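Student robotics club readies two-arm project for January showcase

Members of the robotics club at Pallisia Technical College are in the last stretch of work on a two-arm sorting project they plan to show in January at the college's open evening.

The project is called Tivetti. It uses a pair of small robot arms that share one table and are meant to pick up small loose parts, pass them from one arm to the other when needed, and set them down in the right place. The students have been working on it since the start of the fall term, mostly in the evenings, in a ground-floor room of the Erraji Building that the club shares with the electronics course.

Mandla Gumede, the instructor who runs the club, said the group picked the task after a long discussion about what could be finished in one school year.

"They wanted to do something with two arms from the start," Gumede said. "I told them one arm was plenty of work. They voted, and I lost."

The club has 13 members this year, up from seven last year. Most are in their second year of the mechatronics program. Two come from the nursing program and joined after seeing a notice in the cafeteria. No earlier experience is required, and new members spend their first weeks learning to move an arm by hand control before they write any code.

The members are split into three groups. One takes care of the mechanical side, including mounting, wiring and spare parts. One writes and tests the software. The third, which the students call the data group, runs the practice sessions and keeps the log.

Most of the fall went into those practice sessions. In each one, a student guides the arms through the task while the computer records the joint positions and the pictures from the cameras. The recordings are then used to train the program that will run the arms without a person at the controls. A session usually starts at 5:30 p.m. and goes on until the room has to be locked at 9.

By the end of the fall term the data group had logged 914 recordings. Of those, 139 were thrown out. Some were dropped after a part slid off the table, and some after the student at the controls took a wrong turn and had to start over. A few were lost when a laptop ran out of disk space overnight.

Rules for what counts as a good recording changed twice during the term. At first the group kept every attempt that ended with the part in the right place, even if it took several tries to get hold of it. In October the software group asked for cleaner examples, and attempts with more than one missed grasp were taken out. Later they put some of those back. The program trained only on clean attempts did poorly after a miss and tended to stop with the fingers closed on nothing.

"We argued about that for weeks," Gumede said. "The log helped. If you write down why you threw something out, you can go back and get it."

The club also had trouble with lighting. The room has windows along one wall, and recordings made in the late afternoon did not match those made after dark. The students now pull the blinds before every session and write down which ceiling lights are on. They also agreed on a plain covering for the work surface after early tests in which the cameras had a hard time telling small parts apart from the pattern of the old bench top.

Handing a part from one arm to the other remains the hardest piece of the project. Both arms have to be in the same small space, and a difference of a few millimeters is enough for the part to drop. For now the students let the first arm set the part down in the middle of the table and back away before the second arm comes in. A direct handoff, gripper to gripper, is still on the list for spring.

Another problem has been timing. When both arms move at once, one sometimes reaches the middle of the table before the other has cleared out. The software group added a simple rule in November that gives the right of way to whichever arm is already holding something. The rule slowed the work down, and the students are now testing a version in which the free arm waits off to the side.

The mechanical group has had a quieter few months. Its members replaced a set of worn finger pads, rerouted cables that kept catching on a table clamp, and wrote a checklist for starting the arms. The checklist is taped to the inside of the cabinet door. It covers which power supply goes to which arm, how to bring both arms to the rest position, and who has to be in the room before the power goes on. Under club rules, at least two people must be present any time the arms are running, and one of them has to stay within reach of the power switch.
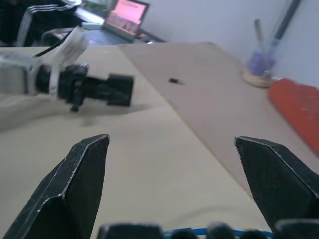 The work table during the Tivetti project, with a small black part lying near the middle of the table.

Money for the project came from the college's student activity fund and from Stuvia, a local machine shop that has taken on several of the college's graduates. Stuvia also cut the mounting plates for the arms and let the students visit its shop floor in October. The college did not give the total cost of the project.

For the January event, the club plans to run the sorting task in short rounds. Visitors will be able to place a part on the table and watch the arms try to pick it up. A second table will be set up for people who want to try hand control themselves, with a student next to them. Gumede said the club will keep the task simple and will not try the direct handoff in front of an audience.

The students have set their own target for the evening. They want the arms to finish a full round of seven parts without anyone stepping in. In the most recent tests the arms have managed five before a person had to help, usually after a part came to rest on its edge or too close to one of the bases.

After the open evening, the project moves to a second phase. The software group wants to add parts of different shapes and train the program again with a mix of old and new recordings. The data group plans to shorten its sessions to two hours, following complaints from members with early classes. The mechanical group will take both arms apart for cleaning during the break.

A written report is due to the mechatronics department at the end of the spring term. It will include the log, the start-up checklist and the drawings for the mounting plates, so that next year's members can pick up the work. Last year's group left few notes, and the current members spent their first two meetings sorting out which cables belonged to which controller.

The club is open to students from all programs at Pallisia and will take new members again after the January event. Anyone interested can stop by the club room in the Erraji Building at 5:30 p.m. on a session evening or leave a name at the mechatronics office. Visitors who plan to bring a school group to the open evening are asked to contact the office ahead of time.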